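3.2 Collecting the demonstrations

We compare two ways of showing the arm a task. First is remote control: the operator sits at a screen with a hand controller and drives the gripper. Second is by hand, where the operator takes hold of the wrist and guides it (in simulation this is done with a passive copy of the arm, the Dow rig, whose joint angles are passed straight across). Same task both ways, same start poses. Reach, close on the small flat block, lift, move, put down.

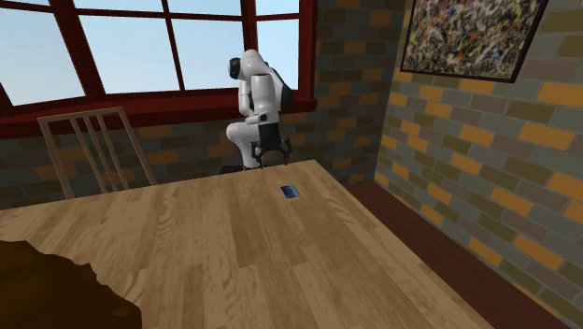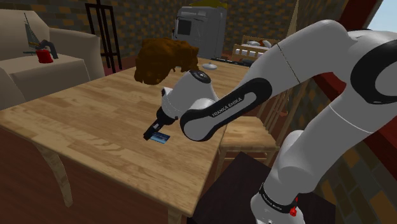 Figure 2. The simulated room used for the block task, with the arm, the wooden table and the small blue block.

Thin objects on a flat top are awkward to show by either method, one reader of the May draft wrote, and most of what you call operator skill may just be depth judgement. Fair point. We can't fully rule it out. We did add a second view for the remote operators after the pilot, and the pilot runs are left out of everything below.

In total 286 demonstrations were recorded. Of these 277 were kept; the rest had gaps in the log, mostly dropped packets from the Zisska link, and were thrown away before anyone looked at the outcome. Failed grasps were not thrown away. If the operator missed, backed off and tried again, the whole thing stays in, pauses and all. Earlier work with the Wumis set trimmed these and we think that hurt, though the comparision there was not a clean one.

Seven operators took part. Each had a practice period, no recording, untimed. Order of the two methods was swapped between operators. No instruction on which side to come in from, or how high to lift. This gives messier data. Approach angles in particular vary a lot under remote control, much less by hand, where people tend to settle on one path and repeat it.

Logging: joint positions, gripper width, both views, all at the same rate. Hand-guided runs need one extra step as the passive copy has no gripper motor. Opening and closing is by foot pedal, and the pedal signal lags a little behind the joints, so we shift it by a fixed offset per session. Offset found by eye from the first closing. Crude but it held up.

Policies were trained with the Danico code, default settings, 80 epochs, no tuning per method. Where the two sets differ in size the larger was cut down at random to match. Held-out start poses were fixed before trainng and are the same for both. Results by method are in Section 4, by operator in the appendix.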